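About Sidbridge Automation

Sidbridge tests handling software for robot arms. Our present work follows a fault at our Skollside site in April, when a gripper failed to release a cup after stacking and lifted the cup beneath it as well. No one was hurt. The site stopped all stacking work for 2 days. 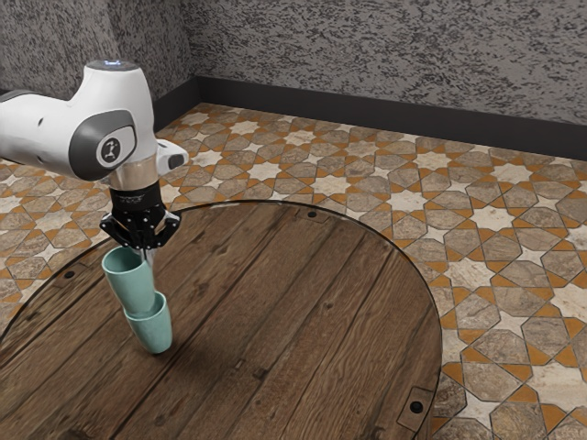

Every change to grip or release settings is now run 2,000 times in simulation before it reaches a physical arm. A release fault at any stage returns the change to its authors. Reports are open to all clients and may be requested from the Skollside office.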